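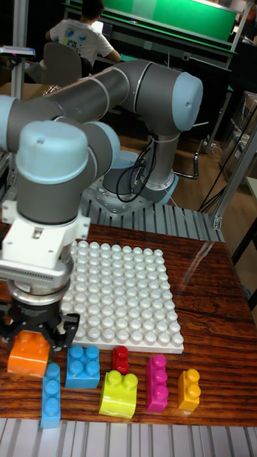
July 9, 2019

Up before the alarm again. The heat did not break overnight and the bedroom window only opens a hand's width, so I gave up and went out to water before the sun got over the garages. The beans are fine. The squash has mildew on the lower leaves and I took off the worst of them and put them in the trash, not the compost.

Took the early bus to Clanthorpe for the dentist. The fare has gone up to 2 dollars and the driver would not give change, so I paid with a five and lost the rest. The filling took 25 minutes. My lip was numb until after lunch and I ate nothing but yogurt on the bench outside the library.

Since I was there I walked down to see the river. It is very low. The stones by the old ferry steps are showing and there is a smell. Two boys were fishing off the wall with no luck. A notice on the railing says the footbridge to Nitness will close for repairs later in July, which means the long way round by the road if I want to keep up my Sunday walk.

Search this diary Go

Home by three. Read the letter from Plulwood about the roof properly this time. They want 900 for the flashing and the gutter on the north side, and that does not include the scaffold. I will get a second price. Last time I waited a month and it was over 20 percent less, but then we had rain in the back room, so I should not wait that long.

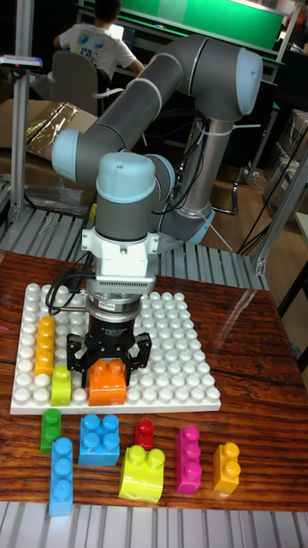
Orange block, white baseplate.

Slept an hour in the chair, which I will regret tonight. Then did the kitchen drawer that sticks. It was a wooden spoon handle caught at the back. I rubbed candle wax on the runners while I had it out and it goes in easily now.

Supper was cold potatoes, an egg and the first of the beans. Jaw a little sore on the left side but nothing bad — took one aspirin. Started the library book on lighthouses and got as far as the second chapter. The writer spends too long on his own childhood.

Still warm at ten. Fan on, window open. Must call about the gutter tomorrow and buy stamps.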